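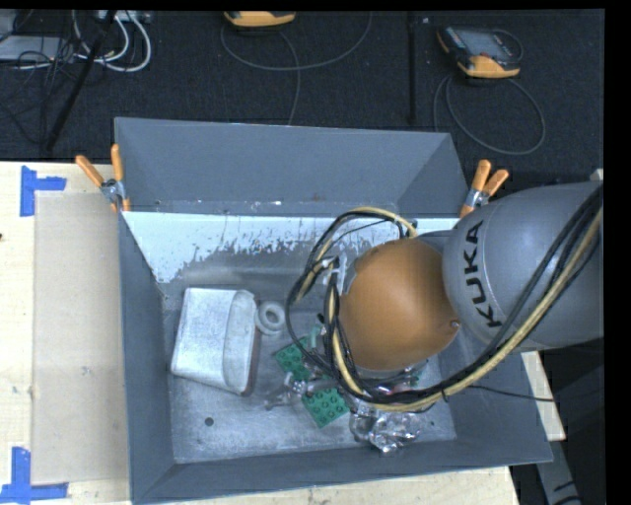
Can you freeze sourdough starter and have it come back properly?

A well-fed starter freezes fine for a few months, as long as you give it two or three days of regular feeds at room temperature before you bake with it.

**flourpower_jen** wrote:
Putting that up top because it gets asked every November when people start planning their holidays! Now for my own question. I'm off to my sister's for a good long while and I've got two starters going, one rye and one plain white. The rye I'd trust with anything. The white one sulks if I look at it sideways. Freeze, dry, or leave them both in the back of the fridge?

**Mokness** wrote:
Dry it! I'm a massive fan of drying. Smear it thin on baking paper, leave it on the bench overnight (longer if it's humid), then crumble the flakes into a jar with the date on it. I've revived flakes that had been in the cupboard for ages and they made a gorgeous loaf. You can post them to friends in an ordinary envelope too, which is how half my street ended up baking.

**oven_door_dave** wrote:
Fridge. You're all working too hard. Feed it stiff, put the lid on loosely, go on holiday. Mine sat for seven weeks while we did the coast and it had a layer of grey liquid on top and smelled like nail polish remover. Poured that off, took a spoonful from the middle, fed it twice and it was climbing out of the jar.

**flourpower_jen** wrote:
Dave, when you say stiff, how stiff? Like a dough?

**oven_door_dave** wrote:
Like playdough. Double the weight of flour to water. It's slower to eat through its food that way, so it goes longer between feeds.

**Bereket Yimer** wrote:
I agree with Dave on the stiff feed but I'd still keep a backup. Last year our fridge died while we were away and everything in it went, starter included. I'd had that one since I moved out of home and I was properly sad about it. Now I keep a jar of dried flakes in the pantry and I sleep better.

On freezing, my experience is mixed. Rye came back in two days. White took nearly a week, and it had a flat taste for a while after that. I've heard other people say theirs bounced straight back, so maybe mine was underfed going in.

**crumbshot** wrote:
Going to disagree with the answer at the top. "Two or three days" is optimistic. Freezing knocks out a fair bit of the yeast, and what you see on day two is often just bacteria making gas. It bubbles, everyone gets excited, and then the loaf comes out like a house brick. I'd want to see it double twice in a row, at a predictable time, before I put good flour near it.

**flourpower_jen** wrote:
Fair point about doubling! I do go by the rise, and I should have put that in. I'll stand by the three days for rye, though. Mine has done it every time.

**crumbshot** wrote:
Rye I'll give you. Rye would come back from the moon.

**Mokness** wrote:
Ha! Rye really is wonderful stuff. Jen, if the white one sulks, have you tried giving it a pinch of wholemeal at each feed for the week before you go? It perks mine right up and you can't taste it in the bread. I also put a rubber band around the jar at the starting level so I can see what it's doing without lifting the lid every five minutes — which I was absolutely doing.

**Civville** wrote:
New here, hello! Can I ask what you feed the dried flakes when you wake them up? I had some given to me by a neighbour and I put them in cold water from the fridge and nothing has happened since Sunday.

**Mokness** wrote:
Welcome! Lukewarm water, enough to cover, and let the flakes go soft for a few hours before any flour goes in. Then the same weight of flour as water, and somewhere cosy. On top of the fridge is my favourite spot. Don't chuck yours out, cold water only slows things down. Move it somewhere warmer and give it a spoon of rye if you've got one.

**oven_door_dave** wrote:
Inside the oven with just the light on is good as well. Put a note on the door. I have preheated a starter to 200 degrees and the colour of that jar will stay with me.

**Bereket Yimer** wrote:
Seconding the note on the door. My partner did the same to mine with a tray of chips on the shelf above.

**Civville** wrote:
Thank you all so much. Moved it to the top of the fridge, and it's got three little bubbles this morning! Never thought I'd be this happy about bubbles.

**flourpower_jen** wrote:
Love it!! Right, decision made: rye in the freezer, white one stiff in the fridge, and a jar of flakes from each. I'll report back when I'm home.

Comments

Uzor: Did the white one survive? I'm in the same boat with a plain white starter and a long trip coming up.

Dolta: Tried the pinch of wholemeal and it's gone from flat to doubling by lunchtime. Big tick from me.

oldmixingbowl: I still reckon a stiff feed is a pain to stir. I freeze mine in an ice cube tray and pop out a couple when I want them.

Contact the moderators | © 2025 the forum and its members | Back to top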